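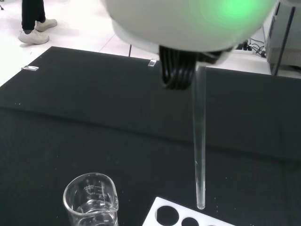
Teaching by Demonstration Working Group
Minutes of the regular meeting, November 4, 2019

Present: the two people who record demonstrations, the person who trains on them, the lab manager, the software lead, and the visitor from Galang, who left before item 6 and missed the argument.
Apologies: the safety officer, who sent a page of comments instead. See item 5.

1. Minutes of the previous meeting

Approved with one correction. The phrase "the arm performed well" should read "the arm performed." The lab manager asked that future minutes avoid the word "well" unless there is a number next to it.

2. Glass rod task

The task as now written: operator picks up the glass rod, carries it over the rack, lowers it into a hole, lets go, backs off. The stirring version with the beaker is a separate task and gets a separate folder. Until last week they shared a folder, which explains a good deal about last week.

The recording team has 65 accepted demonstrations of the rack version. The person who trains on them said this was a fine start. The recording team asked what a fine finish would look like and was told it depends. The recording team asked that the minutes show it depends.

Discussion of how to grip the rod. Both operators grip near the upper end, but one comes in slowly from above and the other comes in from the side with what was described as confidence. The trained policy has learned to do something between the two, and what lies between the two is air. It was proposed that everyone come in from above. The side-approach operator agreed under protest and would like it known that the side approach is faster.

Agreed: approach from above, hold near the top, keep the rod as close to upright as the wrist allows, and pause before lowering. The pause is to be short. Several of the present recordings contain pauses during which the operator was plainly thinking about lunch, and the policy has picked up the habit.

ACTION: recording team to write the above on one page and tape it to the operator's desk, over the old page, which is to be taken down this time.

3. Hand guiding versus remote control

This item was carried over from July and was carried over then too.

The software lead again made the case for hand guiding: take hold of the arm, move it through the task, no lag, no training period for the operator. It feels natural, and a new person can do it on the first morning. The recording team again made the case against. With a hand on the wrist, the wrist view fills up with knuckles, and the policy can hardly be blamed for waiting until some knuckles arrive before it does anything.

Remote control has its own trouble. The operator can't feel the rod touch the edge of the hole and finds out by watching it go crooked. The Omwood controller buzzes on contact, in theory. In practice it buzzes when the arm starts, when the arm stops and when someone puts a mug down near it. The operators have learned to ignore it completely.

The visitor from Galang said their group uses hand guiding to set the start and end poses and remote control for everything in between. There was a silence while people tried to remember why we weren't doing that. No reason was found in the old minutes, although there were four pages of them.

Agreed: hand guiding for start poses only. All recorded motion by remote control. The item is closed, and anyone reopening it brings the coffee.

ACTION: software lead to add a "save this pose" button that does not also delete the last recording.

4. Table, cloth and glassware

The black cloth stays. Clear glass on a dark background is hard enough to pick out, and on the old tabletop it was a matter of faith. The person who trains on the recordings asked whether lint on the cloth matters. Opinion was divided. A lint roller will be bought, which everyone could vote for.

Longer discussion of the fold in the cloth. If it moves between sessions, the background moves with it, and two sessions that ought to match don't. The lab manager suggested clipping the cloth in the same place every time. The recording team said it is clipped. The lab manager said the important words were "the same place."

It was asked whether beaker and rack positions should be fixed too. No. The policy should cope with the rack a little to the left. It need not cope with the rack on another table, as was attempted by someone in a hurry. Positions may vary within a hand's width and operators are to move things between recordings, including when they don't feel like it.

Breakage: 3 rods since the last meeting. Two were dropped by the robot and one was dropped by a member of this group while demonstrating how not to drop it. The lab manager has ordered more from Hillus and asks that the second kind of breakage be kept down.

ACTION: recording team to mark clip positions with tape.
ACTION: lab manager to buy lint roller.

5. Safety comments (received in writing)

Summary, as the full text runs longer than these minutes:

a. Loose cables on the floor are to be tied up or moved. The recording team says this was done. The safety officer's note says it has been done before.
b. Bystanders stay back from the table while the arm is live, however good the view is from there.
c. The person at the controls keeps a hand free for the stop button. The controller needs two hands. The group agreed that this is a fair comment and a real problem. A foot pedal was suggested and liked.
d. Safety glasses during all glass work, for watchers as well. Nobody argued, mostly because of item 4.

ACTION: software lead to price a foot pedal.

6. Which recordings to keep

The argument. The recording team throws away any demonstration with a fumble in it. The person who trains on them would like the fumbles, provided the operator recovers, on the grounds that the policy fumbles constantly and has never once been shown what to do next. The recording team said that it takes pride in its work. The reply was that pride was visible in the data and was the trouble with it.

A compromise was reached after a break. Fumbles with a clean recovery are kept and labeled in Clikinel as "recovered." Fumbles ending in a dropped rod are labeled "failed" and held apart. The label "weird" is retired. It was being used for nearly everything, including one recording that was only dark.

The recording team will also make 5 demonstrations in each session that start with the rod slightly off, touching the rack beside the hole, and correct from there. The operators pointed out that they already have plenty of practice at this.

ACTION: recording team to relabel existing recordings before new ones are added.
ACTION: person who trains on them to stop calling the folder "the good ones."

7. Any other business

The spare gripper fingers are missing. Whoever is using them to hold open the storeroom door is asked to return them and use a doorstop.

The request to name the arm was declined for the second time.

Next meeting: same room, once the foot pedal has been priced. Operators to bring the one-page instructions, the software lead to bring the button, and the side-approach operator to bring the coffee, having reopened item 3 on the way out.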